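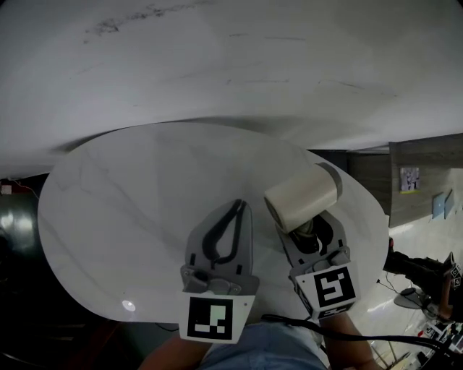 Painting a small room goes so much better when the prep is finished before you even open a can, and I say that as someone who used to skip straight to the fun part. I did my back hallway in June and spent a whole evening just getting the edges ready (my wrists knew it the next day!). A plain roll of cream-colored masking tape is fine for baseboards and door trim, but press the edge down with an old plastic card as you go, and do it in short pieces so you're not wrestling with one long sticky ribbon.

Dark smudges and scuffs need a wash first. I use a drop of dish soap in warm water and a soft sponge, then go over it again with clean water and let it dry overnight. Greasy spots near the stove or light switches sometimes want a coat of stain-blocking primer too, or they'll creep back through.

I paid for a can of Bellamy eggshell for the hallway and have plenty left over. Write the room name and the color on the lid with a marker before you put it away. Mine says "hall, 135" which is the chip number, and it saved me a trip when my suitcase took a bite out of the corner.

Pull the tape while the paint is still a little soft, slowly, back over itself at an angle. If it has already dried hard, run a sharp blade lightly along the line first. I forgot that in the Lalo Street apartment and peeled off a strip as long as my arm!

Rollers can wait overnight in the fridge if you wrap them tight in a plastic bag. Let them warm up a bit before you start again.

Last updated: 2026-10-23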